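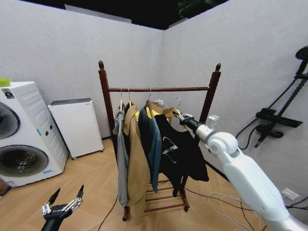
J'ai passé le mois de juillet à trier mes vêtements. Je pensais y consacrer un après-midi, et j'y ai consacré toutes mes soirées entre le 4 et le 21, plus quelques matinées avant le travail. Je note comment je m'y suis pris, parce que deux personnes me l'ont demandé et que je préfère l'écrire une fois que le raconter deux fois.

Le point de départ est un déménagement. Le nouvel appartement n'a pas de placard. L'ancien en avait trois, dont un dans le couloir que j'ouvrais deux fois par an. J'y rangeais les manteaux que je ne mettais plus, des sacs, une couette, et un costume acheté pour un mariage. Le jour où il a fallu tout mettre en cartons, j'ai compris que je transportais surtout des choses que je n'avais pas vues depuis des années.

J'ai commencé par les chemises. J'en possédais beaucoup et j'en portais toujours les mêmes. J'ai retourné tous les cintres dans le même sens, crochet vers moi, et je remettais dans l'autre sens ceux que j'utilisais. La méthode est connue et elle fonctionne, mais elle demande plusieurs mois. Je n'avais pas plusieurs mois. J'ai donc triché : j'ai essayé chaque chemise devant le miroir de la salle de bains, avec les boutons fermés jusqu'en haut. Celles qui tiraient aux épaules sont parties tout de suite. Celles dont le col était usé sont parties aussi, sauf une bleue que je garde pour peindre.

Les pulls ont été plus longs. Un pull ne se juge pas bien en juillet. On le passe, on a trop chaud, on l'enlève, et on se dit qu'on verra en octobre. J'ai fini par les étaler sur le lit, tous, et par regarder les coudes. Trois étaient mangés par les mites. Je ne m'en étais pas aperçu. J'ai tout mis dans des sacs fermés, puis au congélateur par petits lots, ce qui a obligé à manger beaucoup de petits pois cette semaine-là.

Pour les mites, j'ai demandé conseil à Wian Moodley, qui a tenu longtemps une retoucherie dans mon ancien quartier et qui répond encore au téléphone quand on a une question. Il m'a dit d'oublier les boules parfumées et de nettoyer d'abord : aspirer le fond des tiroirs, les plinthes, le dessous des meubles, et laver tout ce qui peut l'être. Le cèdre, selon lui, sert surtout à se donner bonne conscience. J'en ai acheté quand même. Ça sent bon et ça ne coûte pas grand-chose.

Il m'a aussi appris à plier correctement un pull lourd, sans le suspendre. J'avais tout faux. Je pendais mes gros pulls par les épaules et je m'étonnais ensuite des deux bosses. On les plie en trois dans la longueur, manches vers l'intérieur, puis en deux, et on les pose à plat. La pile ne doit pas monter trop haut, sinon celui du dessous ressort marqué.

Ensuite, les choses à donner. J'avais prévu de vendre une partie en ligne. J'ai photographié huit vêtements, rédigé huit annonces, répondu à des messages à onze heures du soir, et vendu une veste. Le reste est allé à l'association Dona, qui a un local près de la gare et qui prend à peu près tout, à condition que ce soit propre et sec. On dépose les sacs au comptoir, quelqu'un regarde rapidement devant vous, et on repart avec ce qui ne convient pas. Je suis reparti avec un imperméable dont la fermeture était cassée. Je l'ai fait réparer et je le porte maintenant, alors qu'il dormait depuis longtemps dans le placard du couloir.

Restait la question des meubles. Sans placard, il faut bien mettre les vêtements quelque part. J'ai regardé une grande armoire chez Adams, à 1 197 euros, très belle, avec des portes qui se ferment sans bruit. Elle ne passait pas dans l'escalier. Le vendeur m'a proposé la version démontable, mais il fallait attendre l'automne. J'ai regardé ensuite une commode Mirnum à 685 euros. Les tiroirs étaient trop peu profonds pour les pulls pliés comme il faut, et j'avais désormais des principes sur le sujet.

J'ai pris un portant et une commode d'occasion. Le portant reçoit ce que je mets dans la saison : chemises, deux vestes, un manteau quand il fera froid. La commode prend le reste. Les vêtements d'hiver sont dans deux valises sous le lit, avec une étiquette pour chacune. Je n'ai plus rien au-dessus de la hauteur des yeux, et c'est un vrai changement pour moi qui suis petit et qui sortais l'escabeau pour une écharpe.

L'inconvénient d'un portant est la poussière. Ce qui reste suspendu à l'air plus d'un mois se couvre d'un voile gris aux épaules, surtout le foncé. J'ai mis une housse sur le costume et je passe une brosse sur les vestes de temps en temps. L'autre inconvénient est que tout se voit. Si je range mal, je vis avec. Marthinus Buthelezi, mon voisin de palier, trouve que cela ressemble à l'arrière d'une boutique. Il a sans doute raison – mais lui a gardé ses placards.

Côté cintres, j'ai jeté ceux du pressing, en fil de fer, qui laissent de la rouille et des plis. J'en ai acheté en bois, d'une seule sorte. Je croyais que c'était une coquetterie. En pratique, les vêtements tombent tous à la même hauteur et on trouve plus vite ce qu'on cherche. Pour les pantalons, je les plie sur la barre, dans le pli, les jambes du même côté. Les pinces marquent la toile.

Je n'ai pas réglé le cas des chaussures. Elles sont dans l'entrée, sur un vieux journal, et je marche dessus le matin. Celles de randonnée sont sur le balcon. J'ai ciré les noires avec une boîte de Killero retrouvée au fond d'un carton, encore bonne, et je n'ai rien fait pour les autres.

Il reste aussi un carton que je n'ai pas ouvert. Il contient des vêtements de mon père, deux gilets et une veste en velours je crois, et des cravates. Ma sœur les a rangés elle-même et a écrit dessus au feutre. Je ne les mettrai pas, ils sont trop grands. Je ne les donnerai pas non plus cette année. Le carton est derrière la porte de la chambre, et quand on ouvre un peu fort, la poignée tape dedans.

Si vous avez une bonne adresse pour faire reprendre les épaules d'une veste en laine, je suis preneur. Wian ne fait plus que les ourlets.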